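4.2 Comparison of fingertips on the cloth task

We compared two fingertips on the hand-held grippers: the Rerkham tip, which is a plain flat pad, and the Grerkura tip, which is softer and has a shallow ridge across the face. Both fit the same finger, so the body, trigger and wrist camera were left unchanged between runs. Each tip was used for 300 folds, giving two sets of equal size. The order was mixed within each session so that practice would not favour one tip.

A fold was counted as good if both grippers kept hold of the cloth from the first pinch to the release. Folds where an operator let go and took a second pinch were logged as regrasps. The Rerkham set contained 107 regrasps. Most came at the start of the fold, when the tip slid over a single layer lying flat on the table and closed on nothing. The Grerkura tip did better on single layers but tended to drag the lower layer along once the cloth was doubled, and the operators found it slower to release.

Camera view mattered more than we had expected. With the standard Essien lens, the far corner of the cloth was often out of sight of the near gripper, and the position of the second gripper had to be taken from tracking alone. All the runs reported in this section therefore use the wide lens, which keeps both grippers in view for most of a fold (Figure 7). The cost is strong bending towards the rim, and we correct for this before the images reach the Prornell controller.
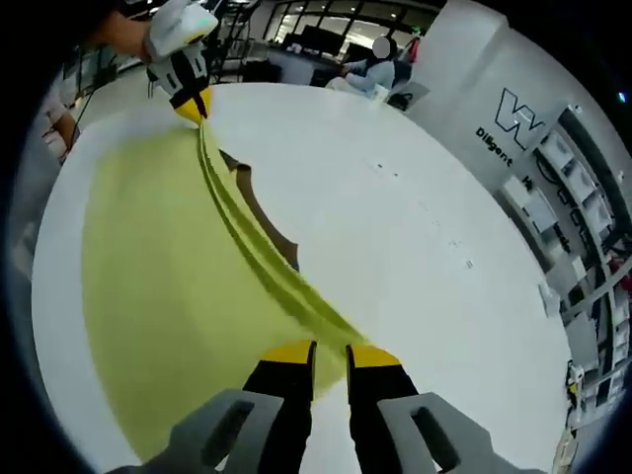
Figure 7. Wrist camera view during a two-gripper fold. The far gripper pinches a corner of the cloth while the near fingers are at the lower end of the diagonal fold.

Tracking of the far gripper was weakest when it came close to the rim of the image. We dropped the affected stretches from the timing results but kept them in the regrasp counts, which were made by hand from the video.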